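Club kitchen task: keep the bowl or drop it?

junden_left
Okay so our robotics club has until the end of June to pick the final table layout for the Saber kitchen challenge and we're split. Houda Hamdy (our captain) wants everything in play. I think we're making it too hard for the new kids. Thoughts?

Plevine79
Keep it all! We ran 98 tries last season on an easy table and learned basically nothing.

skarnia_fan
Disagree, sorry. Our school did the "everything" version and the freshmen quit coming. Start with two objects, get a win, then add stuff.

Plevine79
They quit because your code meetings ran till 9 pm lol

skarnia_fan
...fair. Still think I'm right though.

junden_left
Ha. What kind of stuff did you start with? Ours is set up like so:

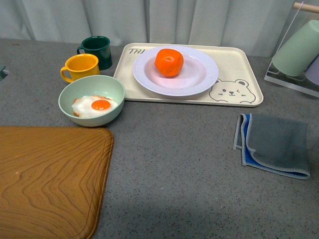
My problem is the grasp order. I want the robot to go for the easy shapes first and leave anything tricky for last, but Houda says judges like to see a hard pick early. With the tangerine up on the plate and the plate on the tray, I'd call fruit first, then plate, then tray. The yellow and green mugs stand so close together that I'd save them for the very end.

skarnia_fan
Fruit first, yes. And I'd skip the folded cloth this year, cloth is misery.

Plevine79
Boo. Cloth is the fun part!!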